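Studell Water Flosser, Countertop Model

The Studell is a corded water flosser for daily cleaning between teeth and along the gum line. It suits adults and older children, including people with braces, bridges or a fixed retainer. The tank holds 387 ml, enough for one full session at medium pressure.

Pressure is set with the dial on the front. Start at the lowest setting for the first week and move up when your gums are used to it. The timer pauses briefly every 60 seconds so you know when to change sides – it can be turned off by holding the power button until the light blinks.

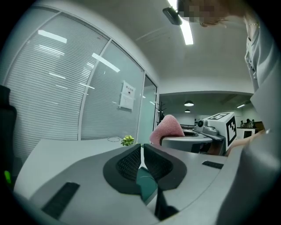

Light gray housing, smooth matte finish, black finger pads.

In the box: base unit, tank with lid, handle and hose, two standard tips, one orthodontic tip and a printed guide. Altent tips also fit the handle. Older Jeon tips do not, as the collar is wider.

Cleaning and care
Empty the tank after each use and leave the lid open. Once a month, run a tank of warm water with two spoons of white vinegar, then a tank of plain water. Do not put the base in the dishwasher. Replace tips every three months, or sooner if the spray becomes uneven.

Details
Tank: 387 ml
Hose length: around 300 mm coiled
Warranty: 12 months, base and handle
Colors: white, mint (mint back in stock in October)

If you have had gum surgery or an implant placed recently, ask your dentist before using any water flosser.

Sold and shipped by Erent. Unopened tips can be returned, opened ones cannot.

Page updated August 9, 2025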